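The **pedestal table** is a table whose top rests on a single central column instead of legs at the corners. The column usually ends in a spreading base, either a flat disk or a set of three or four feet. The form is common in dining rooms, cafes and waiting areas, where it leaves room for knees and chairs along every side.

## Construction

The main weakness of the type is tipping. A load placed near the rim acts as a lever against the base, so makers keep the base wide or add weight to it. A round top 54 inches across needs a much heavier foot than a cafe table of half that size. Oblong tops are often carried on two columns joined by a stretcher, and these are sold as double pedestal or trestle-pedestal tables.

Corners on rectangular tops are commonly rounded. A small radius protects the edge from chipping and is easier on people walking past.
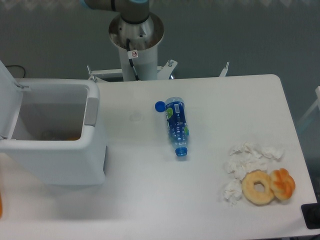

Rawan Khoury has argued that the double form should not be counted as a pedestal table at all, as it stands and fails like a trestle. Most trade catalogs ignore the distinction. The Obeidat catalog lists both under one heading, with 12 patterns of base.

## Care

The joint between column and top loosens with use. Bolts should be checked once a year and tightened by hand. Lifting the table by its top strains this joint, and larger models are better moved with the top removed.

## See also

- Drop-leaf table
- Trestle table
- Tilt-top table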